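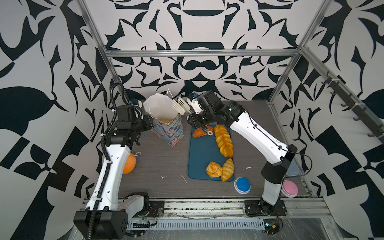

4. 사과문의 형식과 유통

4.1 자료의 범위

분석 대상은 리얼리티 프로그램 〈두르난데일〉(Durnandale)의 출연자 20명이 방영 기간과 종영 이후에 소셜 플랫폼 겔레리코(Gellerico)에 올린 공개 게시물이다. 이 가운데 16명이 한 번 이상 사과문을 올렸다. 나머지 네 명 중 두 명은 사과할 일이 없다는 글을 올렸는데, 그 글에 대한 사과문은 끝내 올라오지 않았다. 남은 두 명은 계정을 비공개로 돌렸고, 이 때문에 우리의 코딩표에는 빈칸이 생겼다. 빈칸을 '침묵'으로 분류할지 '휴가'로 분류할지를 두고 공동 연구자 사이에 의견 차이가 있었으며, 최종적으로 '판정 불가'로 처리하였다.

사과문의 정의는 헤티아라치치(Nuwan Hettiarachchi)의 선행 분류를 따랐다. 그에 따르면 사과문은 작성자가 자신의 행위를 언급하고, 그 행위에 대한 유감을 표하며, 향후의 태도를 약속하는 글이다. 이 정의를 엄격히 적용하면 우리 자료의 상당수가 탈락한다. 행위를 언급하지 않는 글이 너무 많기 때문이다. "이번 일로 심려를 끼쳐 드려 죄송합니다"라는 문장에서 '이번 일'이 무엇인지는 독자가 각자 알아서 찾아야 하며, 댓글란을 보면 독자들이 서로 다른 일을 떠올린 경우도 드물지 않다. 본 연구에서는 첫째 조건을 완화하여 '이번 일'도 행위에 대한 언급으로 인정하였다.

4.2 유감의 대상

무엇이 유감인가에 따라 사과문은 크게 둘로 갈린다. 첫째 유형은 자신의 말이나 행동을 유감으로 여긴다. 둘째 유형은 그 말이나 행동이 알려지는 과정에서 누군가가 느꼈을 감정을 유감으로 여긴다. 둘째 유형의 전형은 "불편하셨던 분들이 계시다면"으로 시작한다. 조건절의 사용은 흥미롭다. 작성자는 댓글 창을 닫아 둔 상태에서 불편한 사람이 존재할 가능성을 열어 두는 것이다.

브램웰(Beryl Bramwell)은 둘째 유형을 '조건부 유감'이라 부르고, 법률 자문의 흔적으로 해석하였다. 우리의 면담 자료는 조금 더 소박한 설명을 제공한다. 출연자들의 소속사인 월툼(Woltum)에는 사과문 양식이 하나 있었고, 담당 직원은 그 양식에 원래 조건절이 들어 있었다고 답했다. 누가 넣었는지는 기억하지 못했다. 한 출연자의 글에는 양식의 괄호가 그대로 남아 있어 "(프로그램명) 시청자 여러분께"로 시작하는데, 이 글은 게시 후 19분 만에 수정되었다. 수정본에서는 괄호만 사라졌고 '프로그램명'은 남았다.

4.3 시각적 장치

배경의 선택에서는 뚜렷한 관습이 확인된다. 사과문은 흰 바탕에 검은 글씨로 올리는 것이 보통이고, 손글씨를 촬영한 경우에도 종이 주변은 비워 둔다. 무늬가 강한 배경은 내용물과 경쟁한다. 흑백의 굵은 추상 무늬가 벽을 뒤덮은 공간에 무늬 있는 종이 가방까지 놓이면(그림 2) 눈은 우선 무늬부터 읽게 된다. 협찬 게시물이라면 견딜 만한 경쟁이겠으나, 참회의 글에는 불리하다. 표본에서 유일하게 꽃무늬 편지지를 쓴 출연자는 본문보다 편지지의 구입처를 묻는 댓글을 더 많이 받았다. 그는 구입처를 알려 주었고, 그 답글에 대해 다시 사과하였다.

손글씨의 효과는 기대만큼 일관되지 않았다. 면담에 응한 시청자들은 손글씨에서 정성을 읽는다고 하면서도, 글씨가 지나치게 반듯하면 대필을 의심하고 흐트러져 있으면 성의를 의심한다고 답했다. 적정한 반듯함의 구간은 매우 좁은 것으로 보이며, 우리는 그 위치를 특정하지 못했다.

4.4 복귀와의 관계

사과문 다음에 올라오는 게시물도 함께 살펴보았다. 가장 흔한 것은 하늘 사진이고, 그다음은 음료 사진이다. 하늘 사진에는 대체로 글이 없다. 음료 브랜드 필랄리(Filali)의 광고로 복귀한 한 출연자는 두 관습을 결합하여 하늘을 향해 음료를 든 사진을 올렸으며, 이를 하늘로 볼 것인지 음료로 볼 것인지에 대해 코딩 담당자들의 판정이 갈렸다. 협의 끝에 광고로 분류하였다.

사과문의 길이와 복귀까지의 기간 사이에서는 해석할 만한 관계를 찾지 못했다. 긴 글을 쓴 출연자가 일찍 돌아오기도 하고, 두 문장만 남긴 출연자가 오래 자리를 비우기도 했다. 후자의 경우 본인은 면담에서 그 기간에 이사를 했다고 밝혔다. 자숙과 이사는 게시물만으로는 구별되지 않으며, 이는 계정 활동량을 반성의 지표로 삼는 연구 전반에 적용되는 한계이다.

또한 2월에 방영된 재회 특집에서 출연자 다수가 각자의 사과문을 다시 언급했으나, 해당 발언은 편집을 거친 것이므로 본 절의 집계에 넣지 않았다. 제작진에 편집 전 자료를 요청하였고, 제작진은 심려를 끼쳐 유감이라는 답신을 보내왔다. 이 답신은 둘째 유형에 해당하지만 표본에는 포함하지 않는다.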